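Building a Robot at Home and in the Shared Workshop
Handout 2: Cables on a moving machine
Styliani Raptis, evening course, Kendora workshop
Version of 08/12/2019

Please read this handout before the practical part and bring it with you. You will need the drawing of your own arm from the previous handout, with the length of each link written on it. The work of this evening is to plan the cables and fix them, and to move a bottle between the table and a drawer.
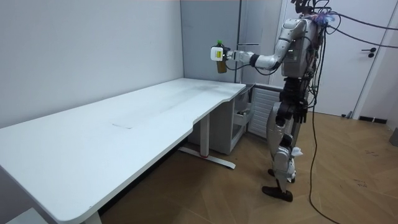
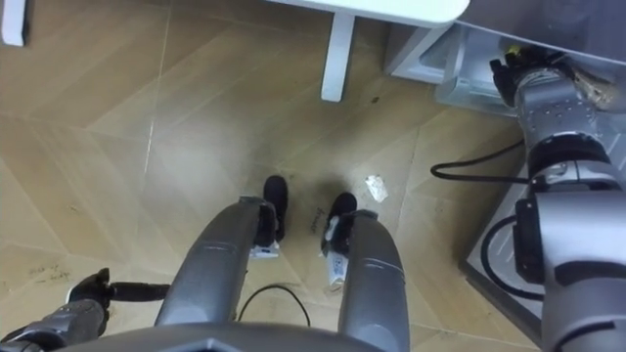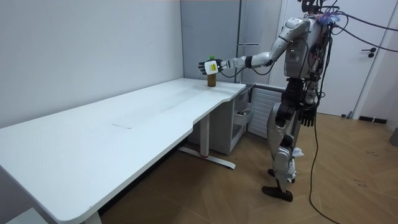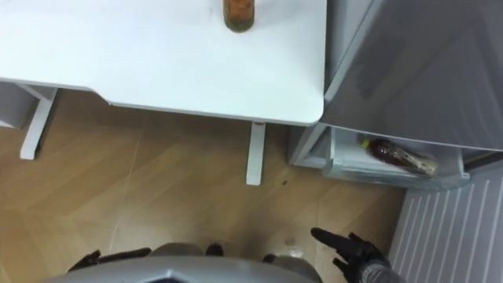

The first and third views are from the side, the second and fourth look down from above.

A cable on a robot has to be planned like a mechanical part. It has a length, a stiffness and a smallest radius to which it may be bent, and it takes space that another part may want. Beginners usually draw the links and the motors with great care, and then they put the cables on the last evening with adhesive tape. In the first and third views, follow the black cable which comes down from the robot and lies on the floor. It has free length, so it does not limit a small movement of the body, but the same free length lies where the feet are, and the second view shows how near to the feet such a loop can be. The thick cables at the top go away to the side and stay off the floor. For your own build I recommend this second way for everything that carries power.

1. Three kinds of cable section

Fixed section. The cable lies along a rigid link and does not move against it. Fasten it at both ends of the link and one time in the middle.

Bending section. The cable crosses a joint. It must not be fastened on the joint itself. Leave a loop, and fasten it on the link before and on the link after.

Free section. The cable goes from the machine to the table, the wall or the ceiling. Here most of the accidents happen. A person steps on it, or the chair rolls over it.

Mark every cable on your drawing with F, B or X (for free). If one piece seems to be two kinds at the same time, then a fastening point is missing.

2. How long should the loop be?

Move the joint by hand to both ends of its travel, with the power off. Hold a piece of string where the cable will go. The longest string you need, plus the width of your hand, is a good first length. For the elbow of the course arm we arrived at 43 mm of extra cable, but your elbow is different and you should measure it.

Too much is also a fault. A big loop catches on the corner of the table, and on the handle of a drawer when the arm reaches down into it. Try the lowest position as well as the highest. Many of you will test only above the table, and the trouble comes below the edge.

3. Strain relief

The connector should never carry the pull. Before each connector there must be a clamp, a tie or a knot around something solid. Pull the cable with two fingers and look at the connector – if it moves, the relief is not good enough.

For the signal wires please use the thin silicone type. Pantelis Stefanou has put a reel of it in the cupboard near the entrance. The ordinary stiff wire from the box below breaks inside the insulation, and you lose an evening to find the place. In our July test a stiff wire failed after around 4,000 bends at the wrist. The silicone one was still working when we stopped.

4. Free cable and the floor

Keep 600 mm of clear floor on each side where people walk. If the cable must cross this area, lead it overhead on a hook. On a machine which stands on legs, check the cable with each foot in front, one after the other, and with the body turned.

The switch for emergency stop has its own cable and this cable is not tied together with the others.

5. Practical work

Work in pairs. Hartmut Kettler has the key for the power supplies and switches them on only when he has seen your drawing.

a) Route and fasten all cables, power off.
b) Move each joint by hand through its full travel. Correct the loops.
c) Power on, slow speed. Go to a closed bottle on the table, stop with the hand open beside it, look at the cables, then grip and lift.
d) Bring the bottle to the open drawer and lay it down.
e) Write the final length of each bending section on your drawing.

Water is enough for filling the bottle, and the cap must be closed well. Hand in a copy of the drawing to Areti Chrysikopoulos at the end – a photograph of it is also accepted, if the numbers can be read.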